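**Zulus Opens Orders for Hand-Held Gripper Kit**

FLUVADVILLE, September. Zulus has opened orders for the Skendement kit, a pair of hand-held grippers for recording how people handle cloth and other soft goods. The recordings are used to train robot arms. Kits go out from the Fluvadville workshop in the order requests are received.

The grippers are worked by hand. An operator holds one on each side and does the job at normal speed, with no robot at the table. The jaws close on flat finger pads, and the pads come off with a small screwdriver when they wear.
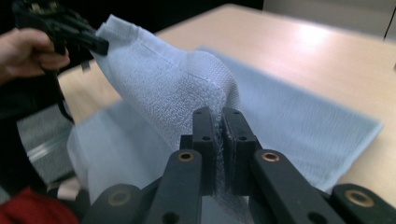
Towels were chosen as the first task in the kit's printed guide. Terry cloth bunches, slips and changes shape each time it is picked up, and a fold that works on one towel may need a different grip on the next. The guide covers lifting by a corner, gripping a hem and laying the cloth flat again. New operators should plan on 60 minutes of practice before they start recording.

Each kit holds 2 grippers, 2 wrist straps, a set of spare pads and the guide. The price is $363. Laboratories and schools ordering five or more kits receive a lower rate on request. The first batch is limited to 50 kits.
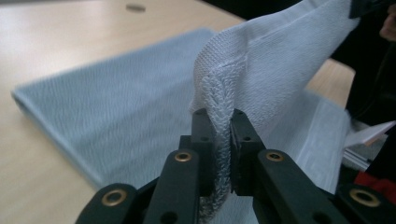 Melati Ginting said the spare pads had settled it for her, as her group wears through a set quickly on heavy cotton. She would still like a softer pad for thin fabrics, "and a left-handed version of the guide."

Zulus is testing a softer pad now and will sell it separately. The guide will be revised at the same time. Repairs are handled by Stöckli, and owners can send in one gripper without returning the whole kit.

Orders and questions are taken at the Fluvadville office until 5 p.m. The office is closed on Friday.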